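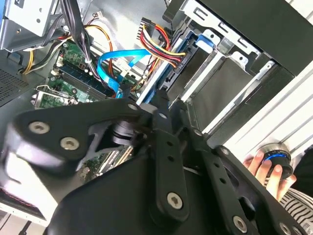
La tour ouverte, carte mère verte et barrettes mémoire.

Vendredi 8 juillet 2022

Levé tard, café, puis la vieille tour. Simão Teixeira en a besoin pour le local de Mevmont et je lui ai dit oui sans regarder l'état. Il me reste jusqu'en août. Ynyr Ifans m'avait mis en garde contre ces boîtiers, il trouve qu'on s'y coupe les doigts. Rien de cassé ce matin.

J'ai passé une heure à chercher la pâte thermique. Elle était dans le tiroir des piles, avec la facture de chez Maillard — 21 euros, je ne me rappelais pas l'avoir payée si cher.
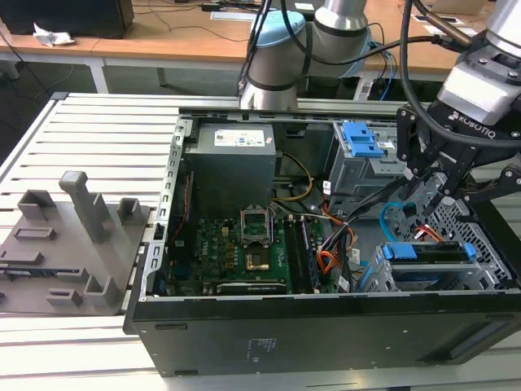 Le processeur m'inquiétait plus que le reste. Simão avait parlé d'un socket abîmé, sans préciser. Avec l'étrier de maintien relevé, on voit bien la puce dorée dans son logement, sous l'alimentation grise. Je n'ai pas osé la sortir aujourd'hui. Je veux d'abord relire la notice, et j'aimerais une meilleure lampe.

Déjeuner rapide, un reste de riz. Appelé Fliko au sujet du disque : 700 Go d'occasion, ils le gardent jusqu'à mardi. Je n'ai pas encore dit oui.
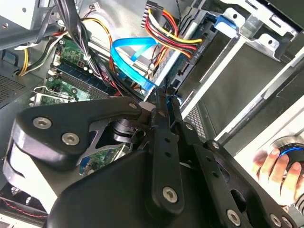

L'après-midi, j'ai réfléchi aux câbles, c'est ce que j'aime le moins. Je voudrais refaire les passages proprement avant de rendre la machine. Le gros faisceau noir tient par des liens blancs et je vais sans doute le laisser comme il est. Pour celui de l'alimentation, rouge, jaune, orange et noir, qui fait une boucle vers la baie des disques, il faudra trouver mieux. J'ai noté tout ça dans le carnet, page 10, avec un croquis assez mauvais.

Ynyr a écrit vers le soir, il passera peut-être dimanche avec son tournevis long. Racheter des liens, répondre à Simão pour le disque. Couché avant onze heures.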